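Adel Amrani
@adelamrani

ok so our gripper pinched Marwa's finger on Friday and I've been stewing on it all weekend. She's fine! Bit of a blood blister, lots of swearing. Thread 1/6

2/ What happened: jaws were told to open, opened a little, stopped, then snapped shut while she was reaching in for the part. Logs say "open" the whole time – very helpful, thanks logs

3/ Yanling dug in and found the encoder cable had worked half out of its plug. Every time the wrist turned, the board lost the jaw position for 300 milliseconds and guessed. It guessed closed.

4/ We'd run 2000 cycles on that unit since July without a hiccup, so I'd stopped tugging on the cables before each session. My bad, totally.

5/ New rule at Prodholm from tomorrow: plug check every 15 runs, and if the position signal drops, motor power drops with it. No guessing!
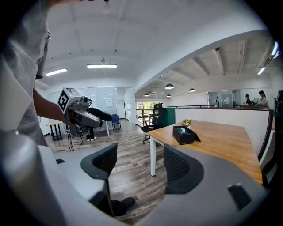 Can't you just tape the plug down? Tape holds for a week or so and then creeps once the motor warms it up, so we're switching to a connector that locks.

6/ New connectors are coming from Kettani, 8 of them, hopefully before Thursday. Marwa has asked for first go with the fixed one and I'm not going to argue with her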